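# The success that wasn't (or, how I nearly got a bowl through a table)

I've owed this one a write-up since February and I keep putting it off, mostly because it makes me look a bit daft. But Heriberto told the story at lunch last week and got half of it wrong in his own favour, so I'm getting my version down.

Quick background for those of you who come here for the allotment posts: at work I look after the bit of software that decides whether a simulated robot has done its job. There's an arm, there's a table, there's some clutter, and the arm is told to put a thing in a bowl. My code looks at where everything is and says yes or no. It's not glamorous. It's a short function with a lot of comments in it, and most of the comments are me arguing with myself.

We run all this through Hiltano, our in-house wrapper round the simulator. It shuffles the clutter, changes the lighting, picks a cloth for the table and a covering for whatever the arm is standing on, and then sets the thing going. Some of the combinations are hideous. I've grown very fond of the hideous ones.

So. Heriberto Aguirre had been training a new policy, which he'd called Heydari after a street he used to live on, and he wanted it tested before it went anywhere near the real arm downstairs. Fair enough, that's the rule. I set it off before I went home, 300 runs for the old policy and 300 for the new one, and went and made a fish pie.

Came in next morning and the new one had failed 29 times. That's all! The old one had been failing so often that we'd stopped putting its numbers in the slides. I sent Heriberto a message with far too many exclamation marks in it and he came over with two coffees, and we stood there feeling extremely pleased with ourselves. I didn't watch a single replay. I'd like that on the record, as I've been telling new starters to watch the replays for years.

After lunch we took it down to the bay.

The bay is a caged-off area with a real arm, a real table and an interlocked door. You load the policy, you shut the door, you stand outside with the stop button in your hand and you press go. We'd put out a bowl (one of mine from home, a nice heavy one from the pottery in Fillisach) and a little box for the arm to pick up.

It went over and picked up the box. Lovely. It carried the box across to the bowl, also lovely, and then it sort of dithered above the rim. And then it started pushing down, box and all, with the grip still firmly shut. The bowl tipped, the box caught on the edge, and the arm carried on pressing as though it wanted to post the whole lot through the tabletop. There was a noise from the table that I can only call a groan. I hit the stop at about the same moment as the force limit tripped, and Heriberto and I have had several conversations since about which came first. (The log says the force limit. I maintain my thumb was already moving.)

Nobody was hurt, and nobody could have been with the door shut. The bowl has a chip in it now. The table has a dent that everyone who comes into the bay puts a finger in.

But I felt sick, to be truthful, because the whole point of my bit of code is that this kind of thing gets caught upstairs where the bowls are free.

## What I'd done

We tagged everything out, wrote the incident form, and I went back up and finally did what I should have done at nine that morning. I opened Flollau, which is where all our logs end up, and started looking at what the gripper had been doing at the moment each run was marked as a success.

It was closed. I clicked on another. Closed. I clicked on a good few more, getting warmer and warmer round the collar, and it was the same thing over and over. The policy was carrying the object across to the bowl, and my check was saying "well done" and ending the run while the object was still being held.

The check was meant to ask for three things: the object is close enough to the bowl, the gripper has let go, and everything has stayed still for a moment. Back in the autumn I'd tidied it up. I'd moved the "let go" part into its own function so that another task could use it, and in the tidying I'd left it returning true if it couldn't find a reading for the finger gap. And Hiltano had, in a completely separate update, renamed the finger gap reading. So it never found one, and it always returned true. No error and no warning, just a cheerful little yes every time.

As for "stayed still", the policy moves so slowly as it comes over the bowl that it counted as still. I'd set that threshold myself as well. It was a good day for me all round.

The really nasty part is what this did to the training, and it took Heriberto to spot it. His policy was being rewarded by the same check. It had never once been asked to open its fingers over a bowl. The run always finished before it got there, and so whatever it did after that point was basically made up. Down in the bay there was nothing to end the run, so it kept going into a bit of its life it had never practised, and what came out was "push".

The old policy had been trained before my tidy-up. It tried to let go properly, fumbled it in all sorts of ways, and came out looking worse than the one that never tried at all. Poor old thing. I've apologised to it in the release notes.

## Going through the replays

I spent the rest of that week watching them, all of them, with a big mug of tea and my notebook. You do get into a rhythm with it. I started by only looking at the last moment of each run and asking myself one question, which was whether I'd be happy to walk away and call the job done if I'd been standing there.

Run 3088 is the one I ended up printing out and sticking above my desk. (The numbering carries on from earlier batches, in case you're wondering how I got there from 300.) It's one of my beloved hideous ones, with the blue and purple covering on the stand, a magenta piggy bank and a big green pot lying on its side. The log has it down as a success.
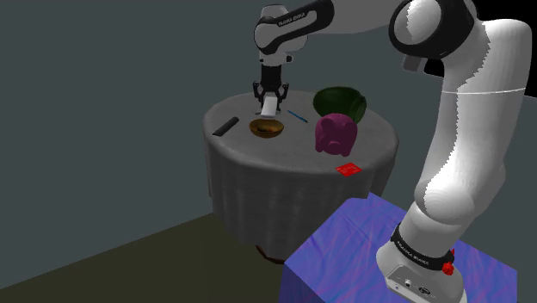
*Run 3088, last moment before the check said yes. White object up by the back of the bowl rim, gripper still over it.*

I've shown that picture to my mum, who thinks a robot is a sort of hoover, and asked her if the white thing was in the bowl. She said no, love, and asked who the piggy bank belonged to. My function, with all its comments, had said yes.

It also showed me a second problem, a smaller one. The white object is behind the rim as well as above it, and I'd been measuring "close enough" from centre to centre with a radius that was simply too generous for a bowl that size. Even with the finger reading fixed, a drop from there might have landed on the cloth and I'd still have given it the point. So that's been tightened up too, and it now goes by the size of whichever bowl Hiltano has put out.

## What's different now

If the check can't find a reading it needs, it stops the whole batch and shouts. This has annoyed people twice already and I'm not changing it back.

The run doesn't end when the check says yes, either. It carries on for a few more seconds, so that whatever the policy is going to do next, it does it where we can see. Heriberto was against this at first on account of the computing time and then he watched what his own policy did with those extra seconds and went rather quiet. In a lot of them it shoved the bowl clean across the table.

Two people have to watch a handful of replays and put their initials on the form before anything is carried down to the bay. One of them can't be me if it's my check, and one of them can't be Heriberto if it's his policy. The force limit for first runs has been turned right down as well, low enough that the arm will now stop if it so much as leans on something. It takes ages to get anything done on a first run. Good.

And there's a foam mat under the bowl, which was my idea, and which has been mocked.

We retrained Heydari with the fixed check and it was terrible for a fortnight. It opened its fingers too early, it opened them too late, it had a phase of bringing the object over beautifully and then taking it all the way back to where it found it. It's all right now. I'm not going to tell you the score because I've gone off scores a bit, but I've watched it put a box in my chipped bowl from outside the cage with my thumb on the button, and it opened its fingers and went home.

A couple of you asked under the last post whether I'd share the test code. I've asked, and the answer is probably yes for the check itself and no for the rest of Hiltano. I'll put a link up when I'm allowed.

Next time it's back to the leeks, which have rust, before anyone asks.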